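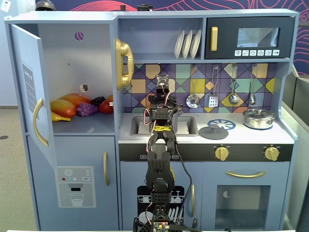
Moving the freezer (and everything else) to Okdale

14/06/2019

Quick one because the kettle is in a box somewhere and I'm running on tap water and crackers. We're in. Mostly. The truck left last night and I have slept on a mattress with no sheet, so forgive the typing.

People asked for the food part of the move so that's what you get. The rest is just boxes and swearing.

So. Started a month out. Rule was no new groceries except milk, eggs, bread, and fresh stuff for the kids. Eat down the freezer, eat down the cans. I thought we had maybe a week of food in that house. We had 25 days. Twenty five! Of chili, and half bags of peas, and a pork shoulder I have no memory of buying. Some of it was great. Some of it was a casserole of three kinds of leftover pasta and a can of cream of celery, which the kids ate with ketchup and I ate standing up at the sink.

Things I found at the back of the pantry:

Two jars of the same mustard, both open
Cake sprinkles from the old old apartment
A bag of lentils, brand Nosten, best before I don't want to say
Six boxes of lasagna noodles. We don't even make lasagna that much

Lentils went in the trash. Noodles got broken up into soup. Works fine, looks terrible.
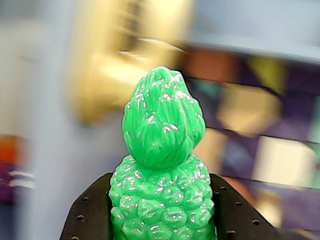

Green and shiny. Pineapple, I think?

Anyway the fridge. Our old one stayed with the house, which I was sad about for one whole evening. The new place came with a Climura that hums. Not a loud hum, more like somebody in the next room trying to remember a song. The door shelves are too shallow for a gallon of milk so the milk lives on its side on the bottom shelf and yes it has leaked already. If anyone has this fridge and has figured out the shelves please tell me. I tried moving the middle one down and now the jam doesnt fit.

The freezer is the good part. Big pull-out drawer, actual dividers. I've got bread on the left and nothing on the right, because we ate everything, see above. Kind of a nice feeling. Kind of a scary feeling at 6 pm when there's no emergency pizza.

Coolers. I borrowed two and should have borrowed four. It's a long hot drive and I packed them wrong - ice on the bottom, food on top, lid opening every time somebody wanted a cheese stick. By the gas station the butter was soup. Next time (there is no next time, I am dying in this house) ice goes on top, snacks go in a separate bag, and the cheese sticks ride up front with me.

Also pack a kitchen box you can get at first. I did do this. I labeled it and everything. It went on the truck first so it came off last, behind the couch. In it were one pan, a can opener, forks, dish soap, salt, coffee. No mugs. I drank coffee out of a measuring cup this morning and it was fine, it even tells you how much you've had.

First shop in the new town was the Kuhlmann on the main road. Good produce, odd layout, the eggs are next to the greeting cards. I went in with a list and came out with peaches, tortillas and a plant. The list was in my pocket the whole time.
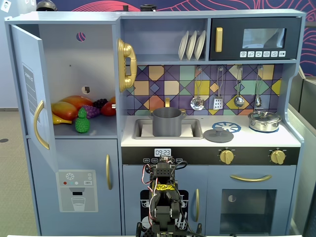

Which brings me to lists, I guess. I've been doing them on my phone for years and I'm done with it. I never look. I stand in the aisle and get a text and then I'm reading about something else and I go home without onions. So it's paper again, on the fridge, pen on a string. Anybody who finishes a thing writes the thing down. Day one of this system and the list says "chips" in two different handwritings and then "CHIPS".

Plan for the week, such as it is. Eggs and tortillas tonight. Pasta tomorrow, the normal kind of pasta, from a new box, with sauce. Then a big pot of beans to get something in that empty drawer. After that I don't know. The oven runs hot I think, a tray of cookies came out pretty dark on the bottom, so no roasting till I get a thermometer.

I do want to get the pantry right this time before it fills up. Cans in front of cans is how I ended up with all that tuna. Thinking of those step shelf things, or just fewer cans. Probably by July it will look exactly like the old one but let me have this.

Comments are open, slow replies, the internet guy is coming "between eight and five". If you've moved with kids and kept them fed I would like to hear it, espescially lunches. We're out of bread bags and I've been wrapping sandwiches in the paper from the dishes.

Ok the dryer's buzzing. More when I find the kettle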